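Vestiaire Jistau
Compte rendu de la réunion de mai

Réunion ouverte à 18 h 30 dans la petite salle de la rue Clelard, un peu plus tard que prévu parce que tout le monde avait encore des choses à se raconter dans le couloir, et c'était bien agréable. Étaient là neuf personnes, dont Shiyu Lü, qui a mené la discussion, et Ozan Güneş, qui s'occupe des arrivages depuis l'hiver. Marché conclu dès le début : on garde la parole courte et on mange le gâteau à la fin. La première moitié de l'accord n'a pas été tenue.

1. Retour sur la braderie

Ozan a commencé par les chiffres, qu'il avait recopiés au propre (merci à lui, les tickets étaient illisibles). La braderie a rapporté 823 euros, et nous avons donné dans la foulée plus de 200 vêtements au foyer Terndale, surtout des tailles enfant et des pulls. Le foyer nous a écrit un mot très gentil, que Shiyu a lu à voix haute et qui restera affiché près de la porte jusqu'à l'été. Il y est question d'un manteau jaune qui a fait des jalouses !

Plusieurs personnes ont fait remarquer que la table des T-shirts avait été la plus fouillée et, dès le milieu de la matinée, la plus en désordre. On replie, quelqu'un déplie pour regarder la taille, on replie encore. Ozan propose de coller désormais une petite pastille de taille sur l'encolure, visible une fois le vêtement plié. L'idée plaît. On essaiera avec du ruban de papier, qui ne laisse pas de colle, et on verra à la rentrée si l'on commande de vraies pastilles.

2. Le pliage

Point le plus long de la soirée, et sans doute le plus animé. Depuis que nous avons changé d'étagères, les piles penchent, et chacun a sa manière : en trois dans la longueur, en quatre, roulé pour certains (Fakir ne jure que par le roulé et l'a défendu avec beaucoup de cœur, démonstration à l'appui sur son propre gilet).

Après discussion, nous retenons le rectangle pour tous les T-shirts, quelle que soit la matière : on pose le vêtement à plat, devant contre la table, on rabat les côtés avec les manches, puis on remonte le bas vers le col. On lisse du plat de la main avant de le poser sur la pile, col vers soi. Le roulé reste permis pour les chaussettes, les collants et les écharpes légères, et Fakir s'en est déclaré satisfait.

Shiyu insiste sur un détail qui paraît tout petit : on sort un seul vêtement à la fois du bac. Quand on renverse tout sur la table pour aller plus vite, on finit par plier au milieu du tas et les petites pièces disparaissent dans les grandes. Le linge déjà plié va dans un coin de la table, le bac reste dans l'autre, et on garde le milieu pour travailler. Elle a raison, et celles et ceux qui ont passé la dernière séance à chercher un petit bonnet blanc s'en souviennent.

3. Le tri par couleur

Faut-il trier par couleur avant de plier, ou seulement au moment de ranger ? Les avis étaient partagés et je ne vais pas tout retranscrire. Ceux qui trient avant aiment voir les piles monter proprement, les autres trouvent qu'on manipule deux fois le même vêtement pour rien. On s'est finalement entendus sur une solution de bon sens : on plie dans l'ordre où les choses viennent, et on range ensuite les sombres en bas, les gris et les clairs au milieu, les rouges, les verts et tout ce qui est vif en haut, où l'œil va tout de suite. Les vêtements noirs seront regardés à la lumière avant d'être pliés, à cause des peluches et des poils de chat, qui nous ont déjà valu une remarque.

4. Les bacs

Les bacs en carton sont fatigués et deux ont lâché par le fond. On passe au plastique, plus facile à laver. Ozan a obtenu un prix chez le quincaillier de la place : 9 euros pièce, couvercle compris. Accord de tous, il passera la commande et gardera la facture. Il est redemandé, avec toute l'affection possible, de ne pas remplir les bacs au-delà du bord. Une manche qui pend finit toujours par terre ou coincée dans la porte du placard, et un bac trop plein ne s'empile pas.

Les anciens cartons partiront au recyclage. Si quelqu'un en veut pour un déménagement, qu'il le dise vite.

5. Questions diverses

Le fer à vapeur fuit de nouveau. Fakir l'emporte chez lui pour le détartrer et promet de le rapporter avant la prochaine séance.

Les cintres manquent, comme toujours. Si vous en avez qui dorment au fond d'une armoire, nous sommes preneurs, y compris ceux du pressing.

On a reparlé de l'odeur de lavande dans le placard du fond. Les uns l'adorent, les autres éternuent, et on laissera donc les sachets dans les tiroirs à linge de maison seulement.

Shiyu rappelle que les vêtements tachés se mettent à part dès l'ouverture des sacs, avant la table de pliage, et qu'un bouton manquant ne condamne pas une chemise : la boîte à boutons est pleine à craquer et ne demande qu'à servir.

La séance s'est terminée à 20 h 15 autour du gâteau aux noix, dont la recette a été réclamée et sera jointe au prochain compte rendu.

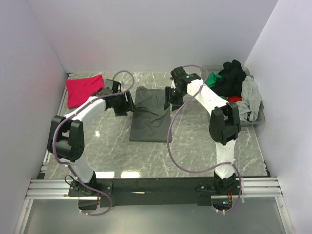
Pour le gâteau de juin, Ozan s'est proposé, et il cherche quelqu'un pour apporter le jus de pomme.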